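Against the wall label

The new rooms at the Orkstead gallery opened to a good deal of praise, and much of it went to the labels. Every painting now has a panel beside it of up to 80 words, telling you who made it, who paid for it, and what you are meant to feel. Over the summer I went twice. On the second visit, in July, I stopped looking at the pictures for a while and watched the people instead.

They read. They came up to a canvas, turned at once to the panel, read it to the end, gave the canvas a glance to check that it was there, and moved along. A man in front of the big Kurek landscape bent down to the text with his hands behind his back and never straightened up until he reached the next one. Sławomir Kurek spent two years on that landscape. The panel says so.

I am told this is access. Mebrat Kahsay, who wrote the texts, argues in the gallery's own leaflet that a visitor without a label is "left outside the door". It is a kind thought and I don't believe it. A visitor without a label is left in front of a painting, and most people can manage that for longer than museums suppose.

Consider what the panels say. The Danica Tichý still life, a jug and some onions on a grey cloth, is "a quiet meditation on absence". Is it? I looked for the absence and found onions, very well painted, with a dirty pink in the skins that I would have liked somebody to mention. The portrait by Dalibor Machala "challenges the viewer". The portrait next to it "invites the viewer". I suspect you could swap the two panels over and wait a long time for a complaint.

We are good at looking when we are left to it. Most of us handle printed things all day in which the words are half hidden or in a language we can't read, and we still take in the red, the white, the shape of the lettering and where the eye is being sent.

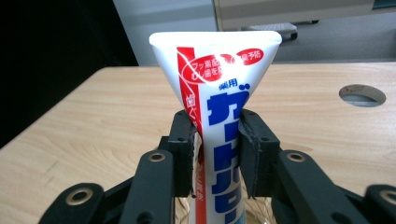
White tube, red stripe, Japanese lettering partly lost in the glare.

The defence I hear most often is that old paintings need explaining, that a modern visitor doesn't know the saints or the battles. Fair enough. Tell them which saint. A name, a date, the place it was made, and perhaps a line on the story if there is a story. That would take up 6 lines of a panel at most. What I object to is the rest of it, the part that does the looking for us and hands back the result in prose nobody would speak aloud.

There is also the matter of confidence. Labels are unsigned, so they sound like the building talking. When Aleksi Keskinen hung the old Plaser collection he put his initials under every note, and some of the notes were wrong, and people wrote in to say so. One of his cards said only: "I don't know why the dog is there." I remember that dog better than anything at Orkstead.

The gallery says it will review the panels after a year. I expect the review will find that visitors spend longer in each room than they used to, and I expect this will be put down as a success. It takes time to read 80 words. I would rather somebody measured how long people spend with their heads turned the other way — towards the wall with the painting on it.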